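Page to Screen: Scene Retention in the Draft Adaptation of "Kurnora"
Final project report, Adaptation Studies
Ajith Achari and Mercy Mabula

1. Purpose

The project measured how much of a serial adventure novel survives in a feature script when the script is meant to open a series. The source is the first volume of Kurnora, a planetary romance in 12 volumes. The script is the second draft of Satia, written for Nulberg Pictures and never shot. Both texts were read in full by both authors of this report.

Previous course projects compared a novel with a finished film. A finished film adds editing decisions, and those are hard to separate from writing decisions. Working from the draft removes that layer. It also means that nothing in this report applies to casting, design or music.

2. Materials

The novel was read in the Wunderlich reprint, 400 pages excluding the glossary. The reprint restores the original serial breaks, which later paperbacks run together. The script was consulted as a bound photocopy. Page 61 is missing. The scene numbers on either side are consecutive, so we treated the gap as the middle of a single scene.

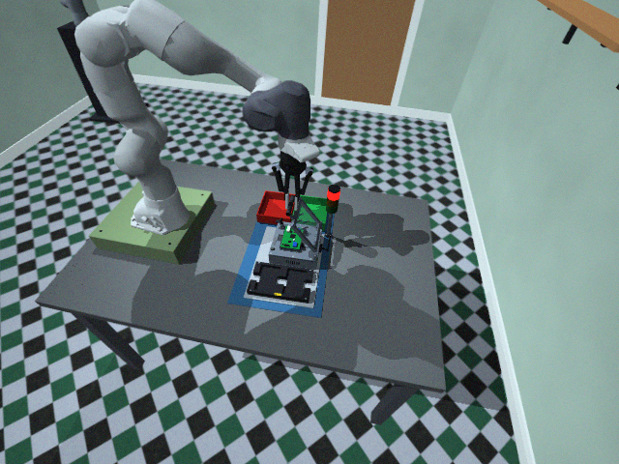
Figure 1. Rendered view of the arm on its pedestal, gripper over the table.

3. Method

Each text was divided into units. In the novel, a unit is a stretch of continuous action in one place with one set of characters. In the script, a unit is a numbered scene, with intercut phone or signal exchanges merged into one. The novel produced 200 units. Units were entered in a spreadsheet with five fields: location, characters present, new information, outcome, and serial installment.

Every novel unit was then given one of four codes:

K – kept, same place and same outcome
M – moved, same outcome at a different point in the story
C – combined with one or more other units
X – absent from the script

Achari coded the odd installments and Mabula the even ones. We exchanged a sample of units in October and recoded them without seeing the first result. Most disagreements fell between M and C. The rule adopted was that a unit counts as C only if dialogue or action from both sources can be identified in the script scene. 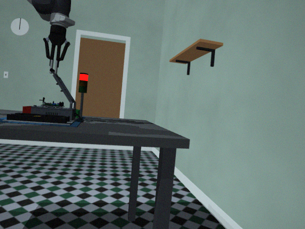

Figure 2. Gripper fingertips close together at the top of a tilted panel (simulation).

4. Results

4.1 Distribution. The X code is the most common overall, but it is unevenly spread. The opening installments are nearly complete in the script. Cuts start when the narrator reaches the canal city and are heaviest in the two installments that describe its legal system. Only the trial itself remains, coded C, and it takes place in a stable.

4.2 Frame story. The novel opens with a letter from the narrator's nephew, who claims to have edited the manuscript. The script drops the letter and gives the nephew's lines to a ship's doctor. The doctor has no counterpart in volume one. He seems to be based on a surgeon who first appears in volume three, though the name is different.

4.3 Material from later volumes. We found 14 script scenes with no source in volume one. Several could be traced to volumes two and three. The others look new – mainly short travel scenes and one extended storm. The final scene introduces the northern emperor by voice only, well ahead of his entrance in the books. 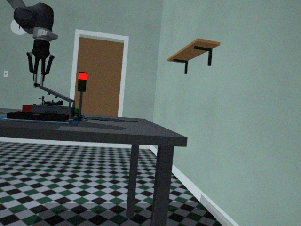
Figure 3. Three-fingered gripper with a long gray rod slanting down from its left finger.

4.4 Dialogue. Direct quotation is rare. Where the novel's wording is kept, it is nearly always in oaths, greetings and military commands. The invented vocabulary is reduced, and distances are converted to miles.

5. Discussion

The pattern is consistent with a script planned as a first installment. Scenes that set up later volumes are kept even when they have no effect on the plot of the first. The clearest case is the sale of the map, a K unit of around three pages that is never mentioned again before the end credits are called.

Installment endings were expected to survive well, as they are written to hold a reader until the next issue. They did not. Many are coded M, and two that fall close together in the script have been joined into one escape.

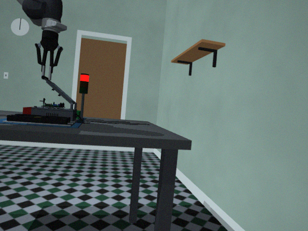 Figure 4. Arm and gripper at the angled bar, device on the table.

6. Limits

Unit length was not weighted. A one-paragraph arrival and a nine-page duel each count once, which probably overstates the losses in the city chapters. We had access to one draft only and cannot say which changes were new to it. The first draft is listed in the Nulberg papers but was out for conservation during the term.

7. Further work

The same coding could be applied to the radio version of Kurnora, for which complete scripts exist. The spreadsheet and the coding rules have been left in the course folder. Column F (installment) should be checked against the Wunderlich reprint before reuse, as the early rows were entered from a paperback.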